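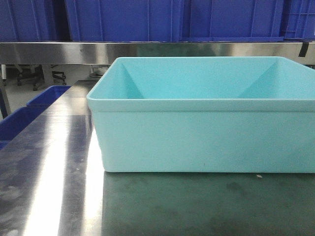

Pale aqua tub on the steel bench.

Part 2: Setting up your fermenting tub and getting the first batch of cabbage under brine

By Perla Orozco, December
Last updated: Tuesday, 7.40 am

If you've read Part 1 you'll already have your cabbages, your salt and a clear bit of worktop. I'm assuming you're making a big batch, the sort that lasts a household most of the winter, so everything from here on is written for a 40 litre tub. If yours is smaller the steps don't change, you just have less chopping to do (lucky you!).

I learned this from the Ní Bhriain leaflet that used to come stapled to the cabbage sacks, and I've fiddled with it over the years. Where I do something differently I've said so.

2.1 Before you start

Check the underside of your tub for the food-safe mark, the little glass and fork. If you can't find one, use the tub for potatoes and buy another. I did my first two batches in an old paint trug and I still go a bit cold thinking of it.

You'll need:

- the tub, scrubbed
- 32 kilos of firm white cabbage, outer leaves kept to one side
- fine sea salt with nothing added
- kitchen scales that go down to single grams
- a flat lid or plate that fits inside the tub with a finger's width to spare
- weights (mine are the glazed Proner ones, but jars filled with brine do the job)
- a clean cotton cloth big enough to hang over the rim all the way round

CAUTION: Don't use a metal plate or metal weights inside the tub. Salt and acid will pit most metals, and you'll taste it.

2.2 Cleaning the tub

1. Wash the tub in hot water with a small squirt of washing-up liquid. Use a soft cloth, never a scourer. Scratches hold on to old cabbage in a way you wouldn't believe.

2. Run your thumb round under the rim. Most tubs have a ridge or a fold there and it collects all sorts. An old toothbrush gets into it nicely.

3. Rinse, then rinse again. Any soap left behind will spoil the smell of the whole batch.

4. Turn the tub upside down on a clean rack and leave it to drain while you get on with the cabbage.

Note: if you've got a stubborn smell from last year, fill the tub with cold water and a mug of white vinegar and leave it overnight. Bicarb works too, only please don't put both in together, they cancel each other out and all you get is fizz.

2.3 Weighing the salt

I use 2 per cent salt by weight of the trimmed cabbage. For every kilo of cabbage that's 20 grams of salt, so 32 kilos wants 640 grams. Weigh the cabbage after you've cut out the cores. I once did it before and ended up with something you could have gritted the drive with.

1. Put a bowl on the scales and set them to zero.

2. Weigh your shredded cabbage in bowlfuls and write each one down. Don't try to keep the total in your head, the phone will ring.

3. Weigh out the salt for each bowlful as you go and tip it over the top. Doing it bowl by bowl gives you a much more even batch than throwing it all in at the end.

4. Rub the salt through with clean hands until the cabbage starts to look glossy and feel limp.

CAUTION: Salt finds every paper cut you own. Wear gloves if your hands are chapped.

2.4 Filling the tub

1. Put the tub where it's going to live BEFORE you fill it. I can't say this loudly enough. A full one is a two-person lift and a slopping one is worse.

2. Tip in the first bowlful and press it down hard with your fists. Keep going until you see liquid coming up between your knuckles.

3. Carry on in layers. Caraway seeds can go in here if you like them. I do, my sister says they're like eating a hedge.

4. Stop a good hand's width below the top. The cabbage will rise in the first few days and you want it to have somewhere to go.

5. Lay the outer leaves you saved flat over the surface, overlapping them like roof tiles.

6. Put the plate on, then the weights, and lean on it all gently until the brine comes over the edge of the plate.

If the brine hasn't covered everything by the next morning, make up a little extra with 20 grams of salt to a litre of cold boiled water and pour it in slowly down the side.

2.5 Covering and keeping it warm

Drape the cloth over and tie it under the rim with string. You're keeping dust and flies out, but gas has to be able to escape, so please don't clamp an airtight lid on it. My neighbour did, and she was picking cabbage off the light fitting till Easter.

A steady room temperature suits it best, somewhere between 18 and 20 degrees. My back kitchen is freezing, so I stand the tub on a Lumanik heat mat on its lowest setting. If you're using one too, put a folded towel between the mat and the tub, and keep the plug and cable well up off the floor in case of drips.

2.6 The first week

1. Look under the cloth once a day. Bubbles are good. A bit of froth is fine too, just skim it off with a clean spoon.

2. Press the plate down each time to let the trapped gas out.

3. Wipe round the inside of the tub above the brine with kitchen paper dipped in salt water.

4. Taste a pinch on day seven. It should be sour and still have a crunch to it. If it's only salty, put the cloth back and try again in a few days.

CAUTION: A thin white film on top is usually harmless yeast and can be skimmed away. Anything furry, pink or black means the batch goes in the bin, all of it. I know, I've cried over one too.

2.7 Writing it down

Stick a label on the cloth string with the start day, the cabbage weight and the salt weight. I use the Urnent freezer labels, order code 2538, which stay stuck when they get splashed. Masking tape and a biro will see you through the first month or so, then the ink goes.

When the taste is where you want it, go on to Part 3 for jarring up.

Related in this guide
Part 1: Choosing and trimming your cabbages
Part 3: Jarring up and cold storage
Part 4: Soft cabbage, cloudy brine and other worries
Red cabbage and apple, small batch
What to do with leftover brine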